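Tabletop Activity Assistants (part-time), Prurora

Last updated: May 7, 2025
Shares: 20 | Comments: 2

Prurora is hiring two part-time assistants for its tabletop activity sessions in Stultow. The sessions are for adults who want to practice everyday hand movements such as reaching, picking up, setting down, and putting small things into containers. Each session is one-to-one across a table.

What you will do

Set out the items before each session, following the activity sheet. Sit with the participant, read the steps aloud, and write down what was completed. Reset the table between turns. Wipe down the bowls, balls, and cups at the end of the day and put them back in the right bins. We keep the bins labeled by activity, and things go missing quickly when they are put back in the wrong one.

You will also help restock. The Kwofie room has its own cupboard and so does the Cemon room. Please don't move items from one to the other without writing it in the book.

Who we are looking for

You should be patient and comfortable repeating the same short task many times. You need to be able to stand for part of a shift and lift a box of supplies. Clear handwriting helps. No degree is required. Experience in a care setting, a classroom, or a rehab clinic is useful, but we train everyone.

The first activity you will learn is ball and bowl. It uses one ball and one shallow bowl on a bare tabletop, and the participant moves the ball into the bowl and out again.

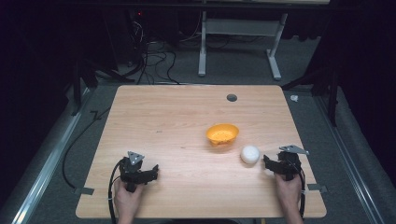 New assistants stay on this activity until they can set it up and record it without the sheet. After that you move on to stacking and sorting.

Hours and pay

Shifts are mornings or afternoons, 20 hours a week. Pay is $2,000 a month, paid at the end of the month. The positions run through November and may be extended.

How to apply

Send a resume and a short note saying which shifts you can work to Adjoa Kpodo at the Prurora office in Stultow. Please give the name of one reference. Interviews are held in person and include a short practice setup at the table.

1,748 views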